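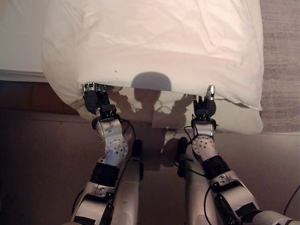

I don't trust pillow reviews, and I say that as someone about to write one. Most of them are done after two nights, by people who got the thing free, and two nights is long enough to find out that a pillow is new. I bought the Mostholm large pillow with my own money in December, along with two of the matching cases, and I've slept on it for 17 weeks. My first complaint is with the case, and I'll get it out of the way now. The opening is at the front edge, where the lower layer of cloth hangs down past the upper one, and against the soft off-white of the rest it looks a shade grayer. Those shallow creases across the top never left mine either, whatever I did with the iron. The store page called the set "crisp." I would call it rumpled and be done.

Now, the pillow itself. Mostholm sells it in one height, which they describe as medium-high, and the idea is that you open a zipper on the inner cover and take out filling until it suits you. I like that idea on paper. I've owned three adjustable pillows over the years and every one of them ended up with a bag of leftover fluff in the closet that I was afraid to throw out. This makes it four bags.

The filling is a blend of short fibers and small clusters. It's fairly soft under the hand and firmer than you expect once your head is on it. For the first week I thought it was too tall. I took out two good handfuls, slept badly, put one back, and left it there. If you sleep on your side and have wide shoulders you may want it the way it comes. If you sleep on your stomach I wouldn't bother at all, because by the time you take out enough to be comfortable, what's left slides to the ends and you're lying on two layers of cotton.

The sliding is my main gripe. The inner cover has no channels or stitching to hold the filling in place. It's one big bag. After a few nights the corners get fat and the middle gets thin, and you have to work it back by hand. The booklet says to "fluff daily." I was already fluffing daily with my old Vilta, which cost less than half as much and made no promises. With the Mostholm you need to do more than slap it on both sides. What worked best for me was to stand it on one short end, push down hard, turn it over, push down again, then lay it flat and knead the middle with my knuckles. It takes a minute or so. Most mornings I skip it and then I'm annoyed at night.

Lumps. Yes, it gets them. They aren't there out of the box, or not so you'd notice. I found the first one in week three, close to the zipper, and pulled it apart with my fingers. There have been more since. None of them bothered me while I was sleeping, but you can feel them when you change the case, and for this price I'd rather not.

About the price. I paid 66 dollars for the pillow and the cases were extra. That's in the range where you could get a decent down-alternative pillow from a department store in a sale and have something left for a second one. The Mostholm page justifies it with a long section about loft retention. I can't measure loft retention. What I can do is lay it next to the spare I bought at the same time and left in the linen closet, and the one I've been using is lower. By how much depends on whether I've just kneaded it. Right after, there's hardly anything in it. By evening there's a clear difference. Make of that what you want.

Washing. The inner cover comes off, which is useful only if you have somewhere to put the filling while the cover is in the machine. I used a clean duvet cover and tied the end with a hair elastic. Getting the filling back in through that zipper was a bad half hour. It stops well before the corners, so you have to push the stuff sideways and down, and it sticks to your sleeves. The label says the whole pillow can be washed in one piece on gentle. I did that with it too, a month later. It went through fine, took three rounds in the dryer on low with a couple of tennis balls, and came out with the filling in clumps that needed a lot of pulling apart. No smell, no torn seams. I'd do it that way again over emptying it.

Back to the cases, since they're sold as part of the deal and most people will buy them together. They're cotton, plain, and pretty soft after the second wash. They run snug. With the pillow at full fill, getting the case on is a job for two hands and your chin, and the last corner never wants to go in. The trick I settled on is the one hotel housekeepers use: turn the case inside out, reach in, grab the two far corners of the pillow through the cloth, and flip the whole thing right side out over it. Then pinch the hem at both sides and shake. If you hold only the top layer the bottom one stays behind and bunches up underneath, so get both.

I tried a Zurkberg case on it for comparison, because I had one in the drawer. It's a little wider, it has a proper inside flap that tucks over the end, and the pillow stayed put in it all week. In the Mostholm case the corner of the pillow had worked its way out by about the third morning, every time. There's no flap, no tie, no button. I don't know how you sell a case for your own pillow and get this part wrong.

The color deserves a word too. "Warm white," they call it. On my bed, in daylight, it has a faint pinkish cast, which I noticed only when I put it next to a plain white sheet. Under the lamp you can't tell. If your bedding is true white and you care about that kind of thing, order something else. I've stopped caring, mostly. But I did write to ask if it was supposed to be like that and got a reply saying that shades may vary between screens. I wasn't looking at a screen.

What do I like about it? It doesn't get hot. I had a foam pillow before the Vilta and used to flip it all night long, and I haven't done that with this one. It's quiet, no crackle from the cover. The zipper has a little cloth garage at the end so it doesn't scratch, and the stitching is even and tight everywhere I've looked. My neck is no worse than it was, and on good weeks possibly a bit better, though I also started going to bed earlier in the same period, so I wouldn't put that down to a pillow. Plenty of reviews would.

It also looks fine on a made bed, if you go for the big soft look. It takes up a lot of room and it holds itself up against the headboard for reading, for a chapter anyway. After that it slumps to one side and you end up with your own elbow as the support. For reading I went back to the firm Kırmızıgül bolster I've had for ages, with the Mostholm in front of it. That combination is comfortable, but then you've bought two things to do the work of one.

There's a fill weight printed on the box, and they want you to know that it's 700 grams of "premium clusters." I'm not going to weigh it. What I took out on that first evening filled a freezer bag, and I can't see anything premium about it. It looks like the stuff inside a couch cushion. It may be very good stuff. I have no way of knowing and neither do you, which is why I'd ignore that section of the page altogether and look at the return terms.

The return terms are all right. You get 30 nights, and they take it back opened, but you pay the shipping, and you have to get it into a bag small enough that the carrier doesn't charge you for an oversize parcel. Keep the vacuum bag it came in. I cut mine open with scissors and made it useless, so be more careful than I was.

Would I buy it again? Not at full price. If it came down by a third I'd think about it, and I'd leave the cases alone and get ones with a flap. Side sleepers who already knead their pillow every morning without minding will probably be happy with it. Anyone who wants to drop it on the bed and forget about it should look for something with stitched channels. I'm keeping mine, partly because the return window is long gone and partly because it's comfortable enough on the nights when I've done the kneading.

Three out of five for the pillow. Two for the cases, and one of those is for how soft they got in the wash.

Update, a few weeks on: the filling has settled some more and I put the last handful from the freezer bag back in. Height is good again. Corner still comes out of the case.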